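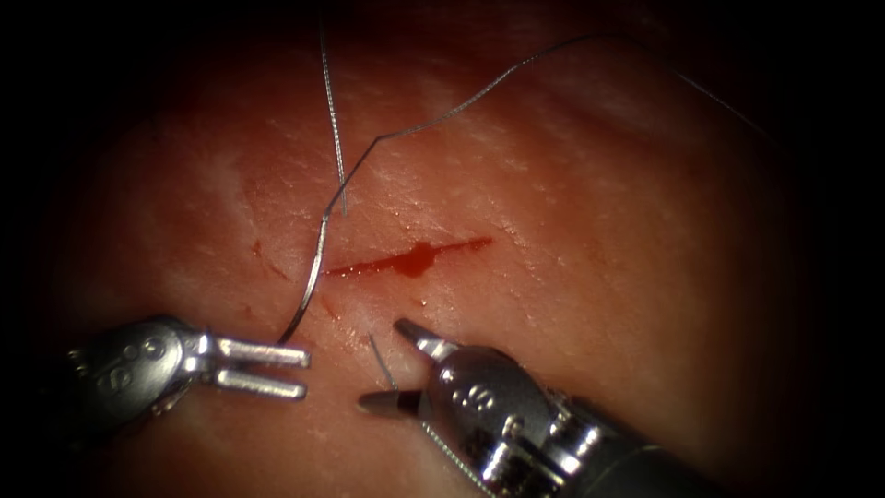 Maureen Tilbrook

I finished Kadholm again last night, all four seasons of it, and I've been walking around the house all morning feeling like I just put a relative on a plane. It's my third time through. The first was when it aired, one episode a week with a bag of microwave popcorn, and the second was on discs the winter I had my foot in a boot. This time I went slowly, one episode after supper and no more (well, two when it was a cliffhanger, I'm not made of stone).

If you never saw it, Kadholm was set on a mining moon of that name, and most of it took place in the town under the dome, with the freight ship Bindard coming and going overhead. That was pretty much the whole setup. There was no great war and no chosen child. People had jobs, the air got bad, the ship was late, somebody's cousin turned up on it who shouldn't have. I remember the newspaper here calling it a soap opera with helmets, and I was so cross about that at the time, and now I think it's a perfectly good way to put it and I don't see what was supposed to be wrong with it.

What struck me on this go-round was how much patience the show had. The season one episode where the dome council votes on whether to let the Prustesero families settle takes up almost the entire hour with people standing in a hallway. They argue, they go get soup, they come back and argue some more. My sister-in-law walked out on that one years ago and never came back to the show, and I do understand, but by the end of it you know every person in that hallway and how they're going to treat each other for the next three years. I can't think of a show on now that would give up an hour to a hallway.

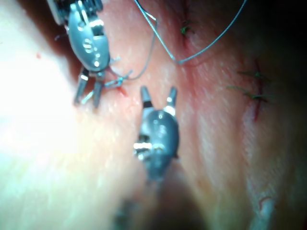

The Prustesero story is the part that has held up best, I think. In my memory they were the mysterious ones, all those gray coats and the humming, but the show lets you in on their side much earlier than I had it in my head. By the middle of season two they're running the bakery and complaining about the ship like everybody else. The humming gets explained in one line, while somebody is looking for a shoe, and I had missed it both times before!

Season three is still a mess, and I'm not going to pretend otherwise. They lost the big dome set, as far as I could ever make out, and you can tell they were shooting around it, with everybody suddenly having their conversations in storage rooms. The whole business with the missing ore shipment, the 481 crates that everyone keeps repeating the number of, goes nowhere at all. I sat there with a pencil this time and tried to follow it from episode to episode, and I ended up with a page of arrows and a doodle of a cat. Then there's the courtroom episode. My advice is to fold laundry during the courtroom episode.

But stay with it, please, for Horrocks. Horrocks is the little outpost on the far side, the one they mention from the very first episode as the place you get sent if you make trouble, and you don't see it until season four. I had been dreading it a bit, thinking it would look cheap to me now. It does look cheap - it's a corridor and a greenhouse, and the greenhouse wobbles when the door shuts - and I cried anyway.
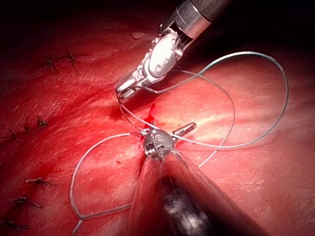

I know a lot of people hated the ending. I used to belong to a message board for the show (I had 2527 posts on there, which my husband still brings up at parties) and the week after the finale it was like a family funeral where the will has just been read. Half of them wanted to see the Bindard land. I was one of them, I'll admit, and I wrote some very long things about it at one in the morning. Now I'm glad we only get the landing lights and the people on the platform shading their eyes. I like that the bakery has its door open in the background.

Anyway, I went looking for the old board this morning and it's gone, as you'd expect. If any of you were on there, I was the one with the teapot, and I would love to hear from you in the comments. I'd especially love to hear from whoever made the big chart of which Kadholm families were related, which I printed out and lost in the move.

Next up is probably something short. I've had a British mystery recommended to me twice now, six episodes and done, and I bought more popcorn.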